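Shoes by the back door

We have lived in the Hellilville house for 3 years and the shoes have been a problem the whole time. They come off at the back door and stay wherever they land. I finally spent an afternoon on it, and I'm writing down what I did in case I have to do it again in July, when the sandals come out.

I started by pulling everything out of the closet and off the mat and putting it in one pile. Then I went through it by person. Anything too small went in a bag for Kirsten's girls. Anything with a split sole went in the trash. My old work boots should have gone too, but I kept them for the yard.

After that I wiped down the closet floor, which had a layer of grit in the corners, and put a strip of shelf liner over it. The liner was left from the kitchen. It was 2 inches short, so there is a gap at the back where it doesn't matter.

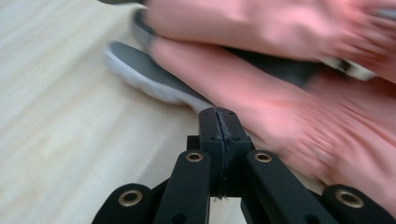 The pink pair, still in a heap.

The pink ones get worn more than anything else in the house, so they have the spot closest to the door. I tried the closet shelf first and that was a mistake. A shoe that has to be lifted above the knee is going to end up on the floor.

The rack is an Esetti, two levels, secondhand from Arnout Brouwer for a few dollars. One foot was missing and I put a folded piece of cardboard under that corner. Boots go beside it on a tray. Church shoes are upstairs now, in their boxes, with the ends labeled in marker.

I also took the laces out of two pairs and washed them in a sock tied at the top. They came out fine. The insoles I did by hand with dish soap and left on the radiator overnight – they were stiff in the morning but loosened up.

Next is the coat hooks. Two of them are pulling out of the wall and I need longer screws.

Shared 3 times | 3 comments

Wen-hsiung Yu
We use a boot tray for everything, no rack. You just hose it off.

Anika Haverford
What did you use on the soles? Mine have gone yellow around the edges.

Normand Gauthier
You should have thrown out the boots.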